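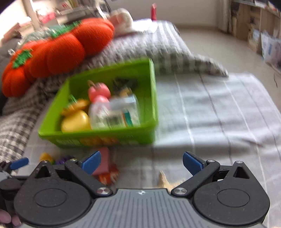 **FOR IMMEDIATE RELEASE**

# Liseveck drops the "tidy in minutes" claim from its toy storage and asks parents to try one open basket first

HORGAN — Liseveck, the home goods company that has sold the Histetti toy sorting system for the past several years, will remove the words "tidy in minutes" from its packaging, catalog and website beginning in July. The company is also publishing the results of a home trial that did the Histetti few favors, along with a plain guide to keeping small toys in a single open basket. The guide is free and doesn't require buying anything.

We would like to say the trial was planned as a test of our own advertising. It was planned as a way to support it. The marketing budget had already been spent when the first reports came back.

## What we tested

The trial ran in the Gemcombe section of Horgan with 52 households, all with at least one child under seven. Half were given a Histetti unit, our nine-bin frame with picture labels, which sells for $80. The other half were given a plastic basket of the sort sold in any supermarket, with no lid, no dividers and no instructions beyond "put the toys in it."

Households filled out a short form at bedtime, on whichever evenings they chose, saying how long the pickup took, who did it, and what was still out when they stopped. We received 390 usable forms. A few more had been drawn on.

Neither group was told to buy or throw out toys. We did ask that the things being picked up be the small, daily ones: play food, rubber and plastic animals, blocks, cars, bath toys that never made it back to the bath. Large toys, bikes and anything with a power cord were left out.

## What the forms said

The basket group finished sooner on most evenings. Children took part more often, too, though we would be careful with that figure, as "took part" was left to the parent to define. One parent counted handing over a single plastic banana. Another didn't count twenty minutes of real work on the grounds that most of it was undone afterward.

The Histetti group reported neater results at the start. By the third week, many had stopped sorting. The bins were being used as nine small baskets, with whatever was nearest going into whichever bin had room. Several forms mentioned a grown-up re-sorting after the children were asleep. Our advertising has never shown that part.

There was also the question of packages. Both groups ended up storing toys that were still in their wrappers, or wrappers with the toys gone, or clear plastic packs that had been opened at one end and had half their contents left. The Histetti has no bin for these. A basket takes them without complaint, and that is also a weakness, as a stiff plastic pack takes up a lot of room and hides what's under it.

## What we don't know

Readers who have seen a home storage study before will want to know what's wrong with this one. Plenty.

- The trial was small and every household was in one part of one town.
- Parents timed themselves, often with a phone in one hand and a child in the other.
- We paid for it, and we sell one of the two things being compared.
- Nobody was followed past the eighth week, so we can't say whether the basket group gave up later.
- Families who returned more forms may simply be families who like filling out forms.

We also sent a separate customer survey and got 790 replies. A large share said they were "satisfied" with the Histetti. We aren't going to make much of that. People who have just put together a nine-bin frame at the kitchen table have reasons to feel satisfied that have little to do with toys. We asked what was in the bins at that moment, and many replies listed mail, batteries and socks.

## About those claims

The phrase "tidy in minutes" came from a single timed session in our own office, with adults, using toys none of them had any wish to keep playing with. It should not have gone on a box. A number of other claims are common in our trade, and we have used some of them ourselves. We now think they need better support than they have had:

**"Teaches sorting skills."** Maybe. Children in the trial sorted toys constantly, by color, by size, by who was allowed to sit next to whom. They mostly did it in the middle of the floor and rarely in the bins.

**"A place for everything."** This works until a birthday.

**"Child-led tidying."** We can't find an agreed meaning for this and will stop using it.

**"Calms the bedroom."** We have no idea how one would measure this. Neither, so far as we can tell, does anyone else who prints it.

## The basket guide

The guide fits on one page. It draws on what families in Gemcombe wrote in the comments space, and we have left out suggestions that came up only once. It will probably strike many parents as obvious. Some of us wish we had found it obvious before tooling up for a nine-bin frame.

1. Choose an open basket a child can look down into. Lids slowed the few households that added one.
2. Put it where the toys are. If play happens on the bed, set the basket on the bed for pickup and move it afterward.
3. Big pieces first. Small ones fall into the gaps.
4. Take toys out of their packaging before they go in, or leave the whole package somewhere else. Barcodes and stickers can come off with the wrapper.
5. Mixed is fine. Play fruit may lie next to a car.
6. Stop when the basket is full. What doesn't fit is a separate talk, for the daytime.
7. Empty it out every month or so and wipe the bottom.

On the matter of color, parents asked whether a bright basket gets used more than a plain one. We looked and saw nothing in the forms either way. We'll continue to sell several colors and will not be claiming that any of them helps.

We'd add a caution on size. Deep baskets look like good value in a store, but families with the deepest ones described tipping the entire thing out to reach one item at the bottom, then starting again from nothing. A medium basket carried with two hands was the most common favorite. We sell deep ones as well, and the product page will now say this.

## What changes for customers

The Histetti stays on sale. Some families like it, and it does well with craft supplies and with older children who have collections they care about. The new box will read "nine bins with picture labels," and the product will come with a blank label sheet, which was the most requested item in the survey by a wide margin.

Anyone who bought a Histetti on the strength of the old claim may return it for a full refund through the end of the year, in any condition, with or without the labels. Please take the socks out first.

The full set of trial forms, with family details removed, can be read at the Liseveck store in Horgan or requested by mail. We would welcome a repeat of the trial by someone who doesn't sell storage. If the results come out differently, we'll print those too, though we may grumble about it.

## About Liseveck

Liseveck designs and sells baskets, shelving and laundry goods from its store and workshop in Horgan. It has made the Histetti line of sorting frames for homes and classrooms for some 6 years, and supplied both the frames and the baskets used in the Gemcombe trial.

**Press contact:** Liseveck Press Desk, Horgan. Sample copies of the guide and the blank trial form are available on request.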